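About Plotside

Our story

Plotside packs small things by hand. Seed tapers, sample pots, replacement knobs, game pieces, tea tins, the little parts that fall out of the box when you open a chair kit. If a company makes something small and needs it counted, sorted and put in the right container, there is a fair chance it comes through our door on the Morby road at some point.

Essam Alaoui and Carolina Frade started the business in a rented unit with one long bench and a kettle. Essam had run a packing line for a mail-order nursery (that is where the name comes from, by the way – the first job was plant labels and seed packets for garden plots). Carolina kept the books, drove the van and packed in the evenings. We now have 100 people on staff across 2 shifts, and the long bench is still in use. It has been sanded down twice and it wobbles at one end.

What we do

Most of our orders are short runs. A big plant can set up a dedicated machine for one product and leave it going all year. Our customers change their minds, and we like them for it! A toy maker sends us figures in the spring and something completely different before the holidays. A tea company switches from tins to paper tubs. Nearly everything we handle is a little awkward, too light or too round or too easy to scuff, and for a long time the only equipment that could keep up with all those changes was a pair of hands.

Hands get tired, though. Anyone who has spent a full shift dropping tiny pieces into cups knows the ache at the base of the thumb. Before we ever talked about robots we talked about that ache, in the break room, in reviews and at the door on the way out.

How automation came in

We had our first serious conversation about it in August, in the middle of the busiest stretch of our year. Nayeli Sotelo, who had been on the floor longer than almost anyone, stood up at the shift meeting and asked the question straight out. If the company buys robots, who goes home?

Essam's answer went up on the wall the next morning and has stayed there. Nobody loses a job or an hour of pay because of a machine we bring in. Any task we automate is picked by the people who do it. And anyone who helps teach a machine gets paid at the trainer rate, which is higher than the packing rate, for every hour of it.

We have added to the sheet since then, mostly in pen. There is a line about noise. There is a line that says the person at the bench can stop a trial without asking, and another that says the radio stays.

Teaching by doing

Our automation partner is Nosus, a small engineering company that works with packers and light assembly shops. When we first met them we expected to hand over a stack of drawings and wait. What they wanted was our packers' time. A robot that handles odd little objects has to learn from people who already handle them well, so a lot of the early work takes place at a table, with one of our own staff doing the job again and again.

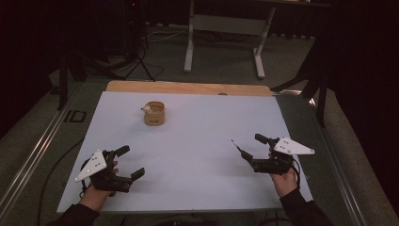 Our packers are the teachers, and we are very proud of how seriously they have taken it. A session goes in short blocks with a break after each one, and the person at the table sets the pace. They work with a gripper in each hand, so whatever they want to do has to be done with a pair of black jaws and no fingertips, and that takes some getting used to. Try setting something tiny and roundish on the rim of a paper-style cup that way and you will see what we mean. Lahcen Abdelaziz says his first hour felt like eating rice with two shoehorns. By the end of his second week he was showing Essam how to do it, and enjoying himself a good deal more than Essam was.

What surprised us most was how much people know without ever having said it out loud. Asmaa Kamel has packed light pieces for years and always comes at a cup from slightly behind. Until she had to slow down and do it with a gripper she had no idea she did this, and neither did we. Now it is in the training notes for new starters as well, the human ones.

Not everything we try goes into regular use. Threading string tags was a flop. Folding tissue was worse, and the packers who had voted for tissue were the first to call it off. We write these down too, on the back of the same sheet, so that we don't talk ourselves into trying them again next year without a good reason.

What has changed on the floor

We have 4 robot cells running today, each one next to a packing bench and each one with a person in charge of it. They do the most repetitive part of a job, usually the pick and drop, and the people around them do the checking, the fiddly finishing and the changeovers. Changeovers used to be something a supervisor did while everyone waited. Now the cell lead does it, and the cell leads all came up from packing.

A few other things are different:

Job rotation happens every shift. Before, it happened when somebody asked.

There are new roles that didn't exist here before: trainer, cell lead, and a data checker who goes back over the table sessions and marks the ones that went wrong.

People stretch less and walk more. Some like this and some have asked for better stools, which are on order.

Quiet spells are quieter. When a cell is running well there is less chat across the bench, and several people told us they missed it. We turned two of the benches to face each other and that has helped.

We still pack plenty of orders entirely by hand, and we expect to go on doing so. A one-off box of mixed samples with a handwritten note in it is a job for a person, and it is a job a lot of us look forward to.

The people

Essam Alaoui looks after operations and is usually to be found on the floor. Carolina Frade runs the business side and reads every customer complaint herself before it goes anywhere else. Nayeli Sotelo is now our automation lead, a job she got by asking harder questions than anyone else and then being asked to go and find the answers. Asmaa Kamel heads training, for new staff and for the cells. Lahcen Abdelaziz leads the evening shift and teaches at the table two mornings a week.

They will all be glad to talk to you about the work, and Nayeli will happily talk for a very long time!

Our longest-standing customer is Rweyemamu, a family seed company that has been with us from the first season. They sent their own warehouse staff to spend a day with our trainers, and the visit went so well that we now keep a place open for customers who want to see how their orders are packed and to have a go on the grippers.

Working here

We hire packers all year. You don't need any background in machines, and you won't be put near a cell until you have learned the bench. New starters spend their first weeks beside an experienced packer, trying every kind of order we have in. After that, if table work interests you, put your name on the list by the break room door. There is no test. Patience helps, and so does being able to say "that didn't work" without minding much.

If you already work in packing somewhere else and your company is thinking about automation, you are welcome to get in touch as well. We have had visits from other shops who wanted a copy of the sheet on the wall, and we are glad to share it, pen marks and all.

Visiting and contact

Visitors should come to the side entrance, where there is parking next to the loading bay. Please wear closed shoes and let us know ahead of time if you would like to sit in on a training session, as the table is booked most mornings. For quotes, send a sample of the item along with the container you want it in. Two or three of each is plenty.

Page last updated April 26, 2023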